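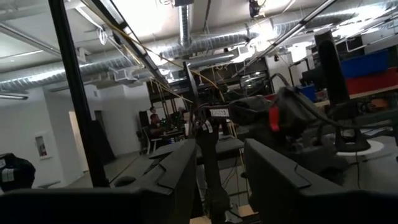

*Article by Brodie Stubbs. Reviewed by Cameron Henare. Last revised in November.*

**Demonstration gathering** (also *demonstration collection*, in older texts *teach-recording*) is the work of recording examples of a task, so that a learning system can later perform the task by itself. In robotics the examples are usually made by a person who guides an arm, and each example is stored as a series of camera images together with the positions of the joints and of the gripper. One complete example is called an *episode*.

## Wrist view

A small camera at the wrist or at the gripper is the most common source of images. Its view moves with the hand, and the two fingers stay at the lower part of the picture, left and right, with the work area seen through the gap. The system learns from this gap more than from any other region — the object must come into it before it can be held.

The wrist view also records everything that is behind the work. In a shared laboratory this can be a second arm, cables, storage bins on a shelf, ceiling ducts and lights, or a person who sits at a desk. Opinions on such background are divided. The Rutherford school of practice leaves the room as it is and expects the system to learn which parts do not matter. The Brutdale school hangs a plain curtain behind the table. Systems trained with the curtain learn faster in the beginning, but they often fail when the curtain is taken away.

## Methods

*Hand guiding.* The operator holds the arm and moves it directly. The method is cheap and needs little training, but the hands of the operator may appear in the images, and the system can come to depend on them.

*Leader and follower.* The operator moves one arm, and a second arm copies the motion. The images then contain only the follower. The Mandetti handle, a light grip with a spring trigger, was made for this method and is still in use in several laboratories.

*Remote guiding.* The operator works from a desk and sees only what the cameras see. Episodes are slower to record. They have the advantage that the operator does not use any information which the system will not have later.

## Organization of a session

A session is divided into blocks. In the Zikemau protocol, which is widely copied, an operator records for no more than 3 hours in one day, and the start position of the object is changed after every 4 episodes. A simple grasping task needs around 2000 episodes. Tasks with cloth or with cable need more, and for these no reliable number has been given.

Failed attempts were formerly deleted. Present practice is to keep them with a mark, because an episode in which the object slips and is taken again teaches the system how to recover.

## Errors

The most frequent error is a difference in time between image and joint record. It is hard to notice by eye, and a system trained on such episodes closes the gripper too early or too late. Other errors are a wrist camera that has turned slightly in its mount, and a change of habit in the operator over a long day — the last episodes are often quicker and less careful than the first.

## See also

- Episode labeling
- Gripper calibration
- Leader arm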